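Nakeo Plumbing Opens Second Shop, Adds Evening Service Calls

June 25, 2026

Hi, I'm Katia Rinaldi, and I run Nakeo Plumbing along with my business partner, Salvador Coelho. We've been fixing leaks, swapping out water heaters and roughing in new bathrooms all over the Emer area for years now, and I get to share some news I've been sitting on since February (I am terrible at keeping secrets, so this was hard!).

We're opening a second shop. It's on Tomaszewski Road, right behind the old feed store, and the doors open Monday.
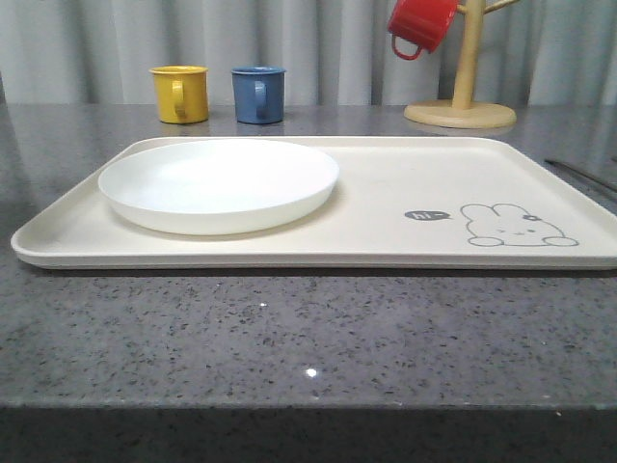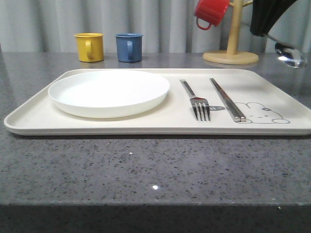
A cream serving tray on a speckled gray countertop.

Why a second shop?

Mostly, it was the driving. Last year our crew made 362 trips across the river and back, and a lot of those were for one little fitting we'd left on a shelf at the main shop. Salvador kept the list taped up by the coffee maker and I got tired of looking at it. With trucks and parts on both sides of the river, we can get to folks on the east side a whole lot sooner - and we won't have to charge them the bridge fee anymore. That one's gone for good.

Who you'll meet

Dehua Shi is moving over from our main shop to manage the new place. If you've had a repipe from us, there's a good chance Dehua was the one under your house. Zixuan Lei will handle scheduling for both shops, so the phone number you already have still works. We've also hired 2 new apprentices, and they'll be riding along with our licensed plumbers all summer. Say hello to them, they're great kids.

"I live five minutes from the new shop, so my neighbors have been asking me about their water pressure at the mailbox for months," Dehua told me. "Now I can just tell them to come by."

Evening calls

Starting the same day, both shops will take service calls until 9 p.m. on weeknights. Same hourly rate as daytime. We'll do drains, toilets, garbage disposals, water heaters and shutoff valves in the evening. Bigger jobs like sewer lines and remodels stay on the daytime schedule, as those need permits and inspections.

Opening week

Stop in during our first week and we'll take $100 off any water heater installation you book at the counter. There will be coffee, and Salvador is making his mother's almond cake.

To set up a visit or ask a question, call either shop and ask for Zixuan. Reporters can ask for me.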